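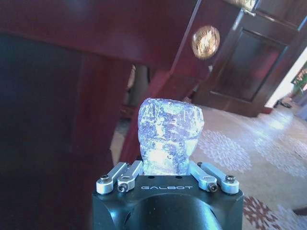
Three of my neighbors have told me the same thing this week: the furniture was the only reason they ever went up to the second floor at Corness, and they can't believe it's staying. One of them said she'd have chained herself to the big dark cabinets if it came to that (I believe her!).

Well, she can put the chain away. The Drundham reading rooms will keep their old wooden furniture after all, the reddish-brown pieces that have been up there for as long as I've been going, and that's a lot of rainy afternoons. The plan back in July was to clear the floor and bring in new shelving from Prolow, all of it pale and on wheels. I saw the drawings. They were perfectly nice drawings, and I hated them.

What changed is the money, mostly. Refinishing came in at $900 for the tables and the long beam-topped desk, and Kovalchuk, the repair shop out past the bus depot, has agreed to do the cabinets for $1,000 if it can have them over the winter. That's a good deal less than buying new. The shop wants to keep the dark color and just bring the polish back, and I'm so glad, I was dreading somebody going at it with white paint.

The rooms stay open while the work goes on, with 40 seats instead of the usual number, so get there early if you like the window side. The small cases go first and the big pieces follow. Anyone with old photos of the rooms can leave copies at the front desk, as the shop would love to see how the handles used to look.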